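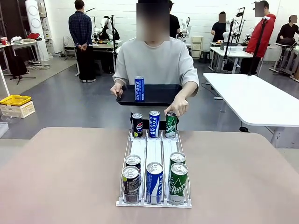

台所のこと > 冷蔵庫 > 缶飲料のしまい方

当サイトではクッキーを使用しています。閲覧を続けると、クッキーの使用に同意したものとみなされます。　同意する　設定

缶ジュースを列で並べる。冷蔵庫の奥で迷子を出さないための補充のやり方

冷蔵庫のいちばん下の段が、ずっと缶の吹きだまりでした。

買ってきた缶を手前からぽいぽい入れて、飲むときも手前から取る。すると当然、奥の缶はいつまでたっても奥の缶のままなんですよね。去年の夏の終わりに棚を拭こうとして全部出したら、いちばん奥から期限がとっくに過ぎたジンジャーエールが出てきて、しかも底のところに輪っか状の跡までついていて、そのとき「これはもう並べ方を変えないとだめだな」と思いました。

それで使いはじめたのが、白いワイヤーの缶ディスペンサーです。レーンが三本、手前から奥に向かってまっすぐ並んでいるだけの、ほんとうに単純なやつ。使いはじめてしばらくは、ただの仕切りとして使っていたんですが、補充のやり方をちゃんと決めたら急に楽になりました。今日はそのやり方を、わが家でいつもやっている順番どおりに書いておきます。缶をよく飲む家の人にはけっこう使えると思います！

■ 用意するもの

・缶ディスペンサー（うちのは三列のワイヤータイプ）
・平たいトレー（缶を立てて運べるもの）
・ふきん（乾いたのと、固くしぼったの）
・しまいたい缶
・メジャー

ディスペンサーはHastumanoというところのもので、2,077円でした。買う前は「針金の箱にそんなに出すの？」と思っていて、一か月くらいカートに入れたり出したりしていました。プラスチックの透明なケースも候補だったんですけど、私は洗うのが面倒になると使わなくなるタイプなので、汚れたら全体をじゃばっと流せるワイヤーにしました。

トレーは黒い長方形のもので、Cerixの、917円。もともとお茶を出すのに買ったんですが、今ではほぼ缶運び専用です。お客さんが来たときに「あれ、お盆どこだっけ」となって、冷蔵庫の上から出てくるという……。ふちが高すぎると缶を持ち上げるときに指が引っかかるので、浅いほうが使いやすいです。

■ まず測る（ここを飛ばすと泣きます）

私は飛ばして泣きました。最初に買ったケースは別のメーカーの四列のもので、棚には入るのに、扉のポケットに当たって引き出せない。しばらく無理やり斜めに入れていましたが、取り出すたびに隣の味噌を倒すので、結局玄関で靴の手入れ用品入れになっています（それはそれで便利です）。

測る場所は、次のとおりです。

棚の内側の幅。うちの冷蔵庫は519ミリでした。ここは壁から壁ではなくて、棚板の左右にある細い出っぱりの内側で測ってください。

奥行き。棚板の端から端だけじゃなく、扉を閉めたときにポケットの中身がどこまで来るかも見ます。うちは牛乳パックがかなり張り出すので、その分を引きました。

高さ。缶の高さに、手が入る余裕を足します。缶の上を指でつまんで持ち上げられるだけの空間がないと、奥に立てるときに苦労します。背の高い缶も入れる予定なら、いちばん背の高い缶で測ってくださいね。

それと、冷蔵庫の冷気の吹き出し口。機種によって場所が違うと思うんですが、うちは奥の壁の真ん中にあって、缶をぴったりくっつけるとそこだけ冷えすぎる感じがします。なので奥は指の幅くらい空けて置いています。

■ 列の決め方

レーンが三本あると「一本ずつ違う飲み物を入れればいい」と考えるのが普通だし、私もそうしています。ただ、何をどの列に入れるかは、ちょっと考えたほうがいいです。

うちの基本はこんな感じです。

左の列は、黒っぽい缶。コーラとか、その仲間です。黒いペプシもここ。銘柄が混ざっても気にしないことにしています。「炭酸で、黒っぽい」という雑な決まりなんですが、雑なほうが続きます。

真ん中は、青い缶。うちではポカリスエットです。汗をかいたとき、熱っぽいとき、寝起きでぼーっとしているとき、とにかく急いで取りたい飲み物なので、いちばん手が届きやすい真ん中に置いています。

右は、緑の缶。チルソンサイダーが好きで、これは切らしたくないのです。

色で決めるのは、同僚のUrmila Palさんに教わりました。前に彼女の家でごはんをごちそうになったとき、冷蔵庫を開けたら調味料のふたの色がそろって並んでいて、聞いてみたら「名前を読むのは面倒でしょう。色なら寝ぼけていても分かるから」と。なるほど〜と思って、帰ってきてすぐ真似しました。夜中に電気をつけずに冷蔵庫を開けても間違えません。家族に「サイダー取って」と言うより「緑の取って」と言うほうが早いです。

色が決まらない飲み物は、無理に列に入れないで、扉のポケットに立てておきます。いただきものの地ビールとか、ためしに買った変わった味のお茶とか。列に入れると流れが止まるんですよね。一本だけ飲まれない缶が先頭にいると、みんなその後ろの缶を抜き取るようになって、せっかくの順番がぐちゃぐちゃになります。

■ 補充の手順

ここからが本題です。作業は冷蔵庫の前でしゃがんでやるより、テーブルに出してやるのを強くおすすめします。

1　ディスペンサーごとテーブルに出す

中に缶が残ったままで大丈夫です。ただし満タンに近いとけっこう重いので、持つときは両手で。私は横のワイヤーをつかんで引き出していたら、一度お腹にがつんと来たことがあります。底に手を回して、体に近づけて持つのが楽でした。

冷蔵庫の扉は閉めておきます。つい開けっぱなしにしてピーピー鳴らされるんですけど。

2　残っている缶を手前に寄せる

レーンの床が平らなので、うちのは勝手に転がって前に出てくるような仕組みではありません。立てたまま、指で後ろからそっと押して、手前まで詰めます。先に冷えていた缶が前に来るわけです。

このとき、一気に押すと先頭の缶が前のめりになることがあるので、片手を手前に添えておくと安心です。

3　棚とレーンを拭く

缶が手前に寄ったら、奥のほうの床が見えます。そこをしぼったふきんでひと拭き。毎回きっちりやる必要はなくて、べたついていたら拭く、くらいで十分だと思います。冷蔵庫の棚のほうも、空いているうちにさっと拭いておきます。

缶のジュースって、漏れていないように見えて、なぜか棚に甘い跡がつきますよね。あれは何なんでしょう。

4　新しい缶をトレーに並べる

買い物袋から直接レーンに入れてもいいんですが、私はトレーにいったん全部立てます。袋の中で転がってへこんだ缶がないか、ここで見られるし、あと何本入りそうかも見当がつきます。

外側が汚れていたら乾いたふきんで拭いておきます。とくに上のふち。飲むときに口がつくところなので、私はここだけは必ず拭くことにしています。

トレーの上では、列ごとに分けておくと次が早いです。黒っぽいのは左、青は真ん中、緑は右。レーンと同じ並びにしておくだけ。

5　後ろから入れる

新しい缶は後ろから。これが今回いちばん言いたかったことです。

片手でトレーを持って、もう片方の手で缶の上のほうをつまんで、レーンの後ろの端に立てる。立てたら手を離す前に、缶の頭を軽く押さえて、ちゃんとまっすぐ立っているか確かめます。ワイヤーの仕切りに底がちょっとだけ乗り上げていることがあって、そのまま次の缶を入れると、隣の列にこてんと倒れるんです。炭酸が倒れると、しばらく開けるのがこわくなります。

慣れないうちはトレーをテーブルに置いて、両手でやってください。私は面倒がって片手に持ったままやるほうなんですが、缶が片側に寄るとトレーがぐらっとするので、真似するときは少なめの本数からどうぞ。缶が残り少なくなってきたら、トレーの真ん中寄りに立たせておくと傾きにくいです。

6　各列の先頭と最後をそろえる

全部の列に後ろの端まで缶が入ったら、横から見てはみ出しがないか確認します。ぎゅうぎゅうに詰めなくて大丈夫。むしろ列の途中に少しすき間があったほうが、取り出したあとに指で寄せやすいです。

入りきらなかった缶は、無理に横にして上に積まないこと。やりたくなるんですけど、上の缶が落ちてきます。落ちてきました。うちでは残りは棚の下の段ボールに戻して、次の補充にまわします。

7　冷蔵庫に戻す

持ち上げる前に、棚のほうを先に空けておきます。当たり前なんですが、重たいものを抱えたまま足で扉を押さえて、納豆をあごでどかす……みたいなことになりがちなので。

戻すときは、少し手前で棚に乗せてから、奥へ滑らせます。棚板がガラスの場合は、ワイヤーの足でこすらないように、下に薄い滑り止めシートを敷いておくといいかもしれません。うちは敷いています。

■ 取り出すときの決まり

補充のやり方だけ決めても、取り出すほうが自由すぎると崩れます。わが家の決まりは2つだけです。

・手前から取る
・取ったら、後ろの缶を指で一回押す

二番目は正直、守られたり守られなかったりです。守られなくても、次の補充のときに寄せれば済むので、あまり言わないことにしました。小さい子でも「いちばん前のを取ってね」なら分かってくれます。姪が遊びに来たときは、むしろ子どものほうが几帳面で、私が真ん中あたりから抜いたら叱られました。

■ 補充はいつやるか

これは家によると思います。私は朝のごはんの片付けが終わったあと、七時半くらいにやることが多いです。冷蔵庫の開け閉めが一段落していて、テーブルも空いているので。夜にやると、ぬるい缶しか残っていないのに気づかないで寝てしまい、お風呂上がりに開けて「あー」となる人が出ます。

目安は、どれかの列が残り一本になったとき。全部の列が減るのを待っていると、好きな味だけ先になくなります。減った列だけ足すなら、テーブルに出さずに冷蔵庫の中でやってしまうこともあります。その場合は、手前の缶をいったん抜いてから新しいのを奥に入れて、また手前に戻す。ちょっとした手間ですが、全体を出すほどでもないときはこれで。

六月から九月くらいまでは減りが早いので、買い置きもそれに合わせて増やします。うちの近所だとJoshiという食料品店が韓国の缶飲料をわりと置いていて、チルソンサイダーはだいたいそこ。縦にハングルが書いてある青い背の高い缶も、ときどき一緒に買います。読めないまま飲んでみて好きだった、というのがいちばん楽しい買い方かもしれません。

■ 背の高い缶、細い缶はどうする？

ディスペンサーを使っていて一番よく聞かれるのがこれです。

背の高い缶は、高さが棚に収まるなら、同じ列に混ぜてしまって問題なく使えています。ただ、列の先頭に背の高い缶がいると、後ろに何があるか見えにくい。私はなるべく後ろのほうに入れて、前に来たら早めに飲むことにしています。

細い缶は少し工夫がいります。レーンの幅に対して缶が細いと、左右に遊びができて、一列のはずがジグザグに並びはじめるんです。そのままでも取り出せるんですが、気になる人は太い缶と細い缶を同じ列に混ぜないほうがいいです。うちでは細いのは細いのでまとめて、減ったらまた細いのを足します。

友人のPui-shan Hsiaoさんのところは細い缶のお茶ばかりなので、列の片側に短く切った発泡シートを立てて幅を詰めているそうです。写真を送ってもらったらきれいに一直線で、ちょっとうらやましかった。ただ、シートが湿気を吸うので、ときどき取り替えているとのことでした。

■ 洗い方

月に一度くらい、補充で中身が少なくなったタイミングで洗います。

缶を全部トレーに出して、ディスペンサーを流しに持っていき、ぬるま湯をかけて、食器用洗剤をつけたやわらかいスポンジでワイヤーに沿ってなでるだけ。ワイヤーが交わるところに汚れがたまるので、古い歯ブラシがあると楽です。すすいだら、ふきんの上に伏せて水を切って、最後に乾いた布で拭きます。私は自然に乾くのを待っていたら、急な来客で出しっぱなしになり、半日テーブルを占領されたことがあるので、拭くのはけっこう大事にしています。

金たわしは使っていません。白い塗装がはげたらそこから錆びそうで。今のところ錆びは出ていないです。

■ うまくいかなかったこと

いくつか試して、やめたものも書いておきます。

列の前にラベルを貼る。最初はMunthorpeのラベルプリンターで「コーラ」「ポカリ」「サイダー」と作って、ワイヤーに貼っていました。かわいかったです。でも缶そのものに大きく名前が書いてあるので、ラベルを見る人がいませんでした。おまけに中身を入れ替えた週に貼り直すのを忘れて、「コーラ」の後ろに麦茶が並ぶという混乱が起きて、はがしました。

期限順にきっちり並べる。底の数字を全部見て、近い順に。これは一回やって疲れました。後ろから入れて前から取っていれば、だいたい古いものから減っていくので、うちはそれで足りています。まとめ買いのときだけ、袋から出しながら底を見て、極端に近いものがあれば先頭に入れます。

ディスペンサーを二段重ねにする。上の段の缶を取るたびに全体が揺れるのがどうにも落ち着かなくて、二日でやめました。重ねて使えると書いてある商品なら違うのかもしれません。

常温の棚で使う。これは意外とよかったです！　冷蔵庫に入りきらない分の控え用に、もうひとつ買おうか迷っているところです。ただ今のところは段ボールで間に合っていて、段ボールはただなので……。

■ 来客のときの小ワザ

人が集まる日は、ディスペンサーをそのままテーブルに出してしまいます。三列そろって並んでいると、それだけで「好きなのどうぞ」という感じになって、ひとりひとりに何がいいか聞いてまわらなくて済みます。冷たさが気になる季節は、出すのは直前に。白いワイヤーは缶の色がよく見えるので、うちの薄いピンクっぽいテーブルに置いてもわりとなじんでくれます。

なくなってきたら、トレーで冷えた缶を運んできて、後ろから足す。いつもの補充と同じ動きなので、手伝ってくれる人にも「後ろからお願い」のひとことで通じます。前から足されると、さっき冷えていたのがまた奥に行ってしまうので、そこだけ先に言っておくといいです。

空き缶は別に袋を用意しておきます。ディスペンサーに飲み終わった缶を戻す人が、必ずひとりはいます。うちの場合は父です。持ち上げたら軽くて、二回だまされました。

■ よくもらう質問

ペットボトルも入りますか？
小さいものなら立つには立ちますが、うちのレーンだと背が高すぎてぐらつきます。ペットボトルは扉のポケットで。

缶詰には使えますか？
使えると思います。トマト缶で試したら、列の幅がちょっと足りなくて入りませんでした。買う前に缶の直径を測ってください。ツナ缶くらいの背の低いものは、重ねて入れることになるのであまり向かない気がします。

何本くらい入れておくのがいいですか？
飲む人の数しだいですが、満タンにしておかなくても困りません。うちは各列に何本か立っていればよしとしています。

三列以外だとどうですか？
二列のものを実家に置いてきたら、母が片方にビール、もう片方に何も入れずに使っていました。それはそれで本人は満足そうです。

次は、今回ちょっと出てきた扉のポケットのほうを片付ける予定です。ドレッシングが全部使いかけで、すでに気が重いです。

お問い合わせ ｜ © 台所のこと ｜ ページの先頭へ戻る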